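# Looking after the brick arm: questions I keep getting

I wrote up my little desk arm a while ago and the same questions keep landing in my inbox, so I'm putting the answers in one place. Mine is a printed arm with hobby-type servos and a two-finger gripper, and its whole job is picking up toy building bricks from a studded plate and putting them somewhere else. I call the setup Kukus. If yours is bigger or does something more useful, some of this will still apply! Last edited 1/2/26.

## Setup

### Do I really need a baseplate? Can't I just put the bricks on the table?

You can, and I did for ages. Then I got tired of bricks sliding off every time the gripper came in slightly wrong. A studded plate gives you a grid for free - you can say "six studs over, ten up" and measure nothing. I go with the big gray kind. Bright plates looked cheerful, but my color detection hated them.

One thing to watch: if you press a brick all the way down, a small arm may not be able to pull it off again. I just rest mine on top of the studs for pickup practice. Pressing down is a separate project (and a separate set of stripped gears, ask me how I know).

### How do you fix the arm to the table?

My first try was double-sided tape, which held beautifully until the arm reached all the way out with something in its fingers. Now it's 4 screws through the base plate into the tabletop. If you can't drill your table, screw the arm to a heavy board and clamp the board. Just don't trust the weight of the base to do it, these printed bases weigh next to nothing.

### Where should the base go in relation to the plate?

Off to one side, close enough that the far corner is reachable with the elbow still a bit bent. When the arm is nearly straight it gets weak and wobbly and your positions drift. I lay the plate down, move the arm by hand (power off!) to all the corners, and shift the plate until none of them feels like a stretch. Then I mark the plate's corners on the table with a pencil. The pencil marks have saved me so many times.

### How do you teach it where the plate is?

I touch off on 3 corners. Jog the gripper until the fingertips sit just above the corner stud, save the joint angles, move on to the next corner. The script works out the rest of the grid from those. I use Flirkum for this, a small calibration script I wrote and keep meaning to tidy up. It's ugly but it gets me to within half a stud, and the angled fingers pull the brick into line for the rest.

Start with small bricks, by the way. If it can do a little one it'll manage the big ones, as long as your fingers open wide enough.

### What do you run it from?

An old PC and a servo board from a shop called Kleinschmidt, where I also get my horns and bearings. The servos get their own power supply. Please don't run them from the USB port. You'll get twitching and random resets and you'll blame your code for a week like I did.

## Keeping it going

### How often do you service it?

Every 2000 picks, give or take my own laziness. The script keeps a count and nags me. What I do:

- Power off, then wiggle each joint by hand and feel for slop.
- Go around every screw with a driver. Servo horn screws first, they're the ones that back out.
- Look at the printed links for white stress lines, especially near the bolt holes.
- Wipe the fingertips with a damp cloth and let them dry.
- Run the corner calibration again.

It takes me one cup of coffee. If I find a cracked link it takes two cups and a print.

### My arm sags when it holds a position. Is the servo dying?

Maybe, but check the cheap stuff first. A loose horn screw feels exactly like a tired servo. So does a parallel link that's pinched too tight at one end, because the servo spends all its strength fighting the joint. Back that bolt off a quarter turn and see if the arm moves freely by hand with the power off. If it does, and it still sags, then yeah, swap the servo.

### How do you swap a servo without losing your whole calibration?

You will lose some of it, sorry. But you can make it less painful:

1. Move the arm to its home pose and take a picture with your phone from the side.
2. Power off and unplug. Support the upper arm with something, a stack of books is fine.
3. Take the horn screw out first, then the servo's mounting screws.
4. Plug the new servo in *before* you mount it and send it to center.
5. Fit the horn as close as you can to the angle in your picture. The teeth will never line up perfectly.
6. Fix the leftover error in software and redo the corners.

Step 4 is the one people skip. I skipped it too, and the arm swung around and whacked the plate the second I turned it on.

### Any tips for the cables?

Leave slack over every joint and check it at both ends of the travel. I run mine over the top of the arm in a loose curve so it can't get under the fingers. No tight zip ties right next to a joint! A tie on the middle of the link is fine. And label the plugs at the board end, even if you're sure you'll remember.

### The gripper drops bricks about to be placed. What's wrong?

In my case it was nearly always dusty fingertips. After that, check that both fingers meet evenly. If one gets there first, it shoves the brick sideways and you end up holding it by an edge. Loosen the finger screws, close the gripper gently on a brick you know is straight, and tighten them back up with it in place. I keep one brick just for that and don't let the arm play with it.

### Which filament for the replacement links?

Plain PLA has been okay for me, printed lying flat so the layers run along the length of the link. I use more walls, and don't bother cranking up the infill. I switched to PETG for the fingers and like it a lot - it gives a little before it breaks. Keep 2 spare fingers in a drawer, printed ahead of time. They're what you'll break first.

### Is it okay to leave it powered on overnight?

I don't. The servos buzz and get warm holding a pose, and I'd like them to last. I park the arm folded, then flip the switch on the power strip. If you park it stretched out, it'll flop when the power goes, so put a hand under it.

## Odds and ends

### Do you log anything?

A text file and a free Datell account. Datell is a bit of overkill for one arm on a desk, but I like seeing the missed picks on a chart. When the misses creep up, it's usually time for the screwdriver. In January I had a really bad run and it was one single screw in the wrist. One!

### Can I get your files?

Yes, write to me and I'll send the links and the finger shapes. Tell me which servos you have, the pockets are a slightly different size depending on the maker and I have versions for both of the ones I've tried.

### What do you check right before a run?

Plate on its pencil marks, nothing in the way of the swing, cable free, arm at home. Then I send it to hover over one brick and stop there, fingers open. If it's lined up, I let it go on. If it's off by a stud, I redo the corners before anything gets squashed.

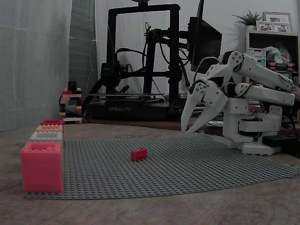 When it's off by less than a stud I usually just nudge the offset in the script and try the same brick again. Two nudges in a row in the same direction and I get the screwdriver out, starting at the base and working toward the wrist.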